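Search the shop Go Clear
Home > Bench robots > Two-arm kits

Stestura Hayes: the two-arm tabletop kit

We've been wanting to write up the Hayes for ages, because it's the kit that gets used most on our own benches at Melldale and the one people ask about whenever they drop in. It's a pair of small arms that sit side by side at the front edge of a table and share the space between them. White links, black servos, a gripper on each, and a status light on the gripper body that you can read from across the room (a small thing, but you'll miss it on any arm that hasn't got one!).

The arms come ready built. You bolt each base to its metal plate, drop the plates into the cutouts in the front panel, plug in, and run the homing routine. The first one we unpacked took us an afternoon, and most of that was spent deciding where the table should go.

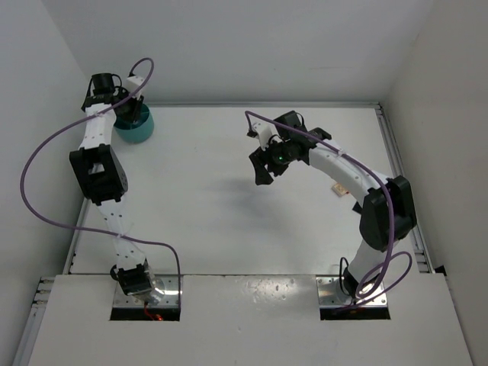 Cables are the part we get most letters about. Stestura run them outside the links in long purple loops, with plenty of slack, and it does look a bit wild when you're used to everything being tucked away. We've come to love it. You can see at a glance if something is about to snag, and swapping a lead means snipping a tie instead of taking an elbow apart. Leave the slack alone when you set up. Everyone wants to tidy it, and a tidied cable is a cable that pulls tight the first time the arm reaches for the back corner.

The walls are worth having too. Plain white on the left, right and back, so the light is even and there's nothing behind your objects to confuse the software. You can buy the Hayes without them and build your own, and plenty of people do.

Then there's the gripping. The fingers are flat pads that close from either side, and they do nicely with cups, blocks, building plates and anything else with two sides to press on. Thin flat things lying on the table are harder. Our advice is to start with chunky objects and work down.

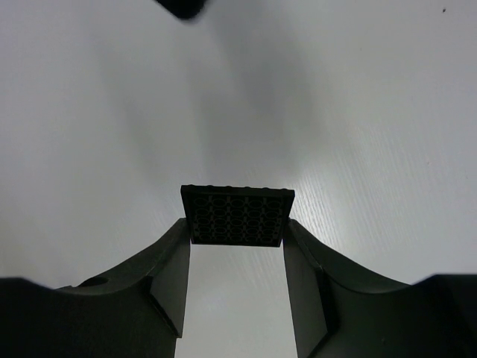

Page last changed: February

The wrist camera is an extra, and we'd say get it if you can stretch to it. It looks along the fingers, so you get a close view of what's being held and how straight it's sitting, which the fixed camera can't always give you when an elbow is in the way. Both feeds come into the Selard software, free with the kit, and you can put them next to each other while you work.

What's in the box: 2 arms, 2 grippers, 2 mounting plates, power supply, cable set, 13 spare ties, printed setup guide. Walls, rails and wrist camera are sold separately. Spare servos are kept in stock and normally go out in 3 days. 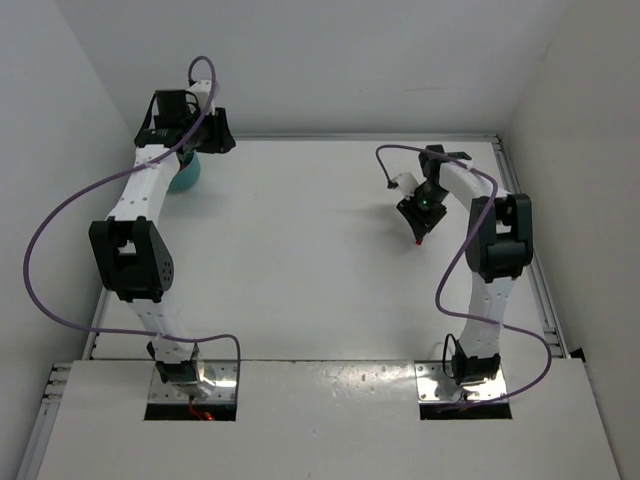
Chin-lung Lau wrote in to say that the setup guide ought to make more of the homing step. "I skipped it on the second arm and spent a whole evening blaming the software. Once I'd gone back and done it properly the two arms met in the middle just as they should. I've had mine for 7 months now and the only part I've replaced is one finger pad, which was my own fault. I would like a longer power lead, though."

The longer lead is on its way, and will fit kits already sold.

231 shares | 7 comments
Filed under: Arms & grippers, Two-arm kits, Staff favourites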